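Warncombe Office of Materials Recovery
2019-01-16
1/ The Office is issuing updated guidance on household film plastic. It replaces the notice sent to residents last May and applies to all drop-off points in the Warncombe service area.

2/ Film plastic means thin, flexible plastic that stretches or tears by hand. Grocery bags, bread bags, dry cleaning covers, and mailing bags all fall under this heading. Please keep them out of the curbside cart. They wrap around the sorting screens at the Tseng Street plant, and the line must be stopped to cut them free.

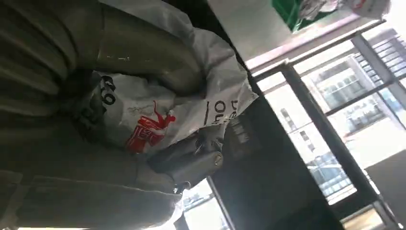
3/ The plant recorded 119 such stoppages last year. Each one takes the line down for 30 minutes on average. Wing-sze Sin, who supervises the day shift, has asked that residents also stop bagging their recyclables. Bottles, cans, and paper should go into the cart loose.

4/ Drop-off points for film are now open at 40 locations, including the Plokau branch library and both Plustton markets. Bins are emptied twice a week. If a bin is full, please take the material home and return another day - bags left beside a bin are treated as litter. 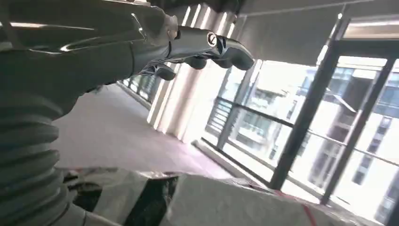
5/ Residents have asked whether all flexible plastic may go in the film bin. It may not. The bin is for single-layer sheet and bags only. Molded parts with some give in them, such as garden hose, appliance ducting, or a ribbed bellows sleeve like the light gray one at the left, are outside the program. Check with the transfer station before bringing in anything of that kind.

6/ Mailing bags are accepted if they are plastic throughout. Padded mailers with a paper outer layer are not. Cut away paper address labels where you can. Printing on the bag itself is not a problem. 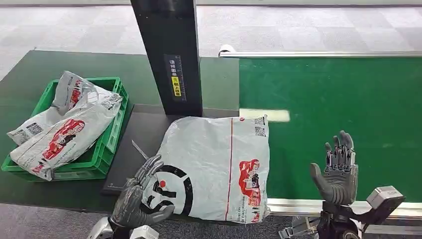

White plastic shipping polybag, lying flat.

7/ All film must be clean, dry, and empty. Shake out crumbs and remove receipts. A single wet bag can spoil the contents of a bin, and spoiled loads go to landfill at the Office's expense.

8/ Protective wrap from new goods is accepted as well. Remove tape first. Cling film that has touched food is not accepted.

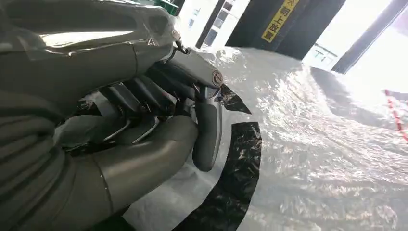
Thin clear plastic film, with crinkled edges.

9/ Businesses producing more than 60 pounds of film a month should arrange a separate collection. Requests go to Amado Saludo in Commercial Services. Apartment managers should write to Nyokabi Laizer.

10/ Printed copies of this guidance are available at the front desk in English, Spanish, and Chinese. The full list of drop-off points is on the Office website.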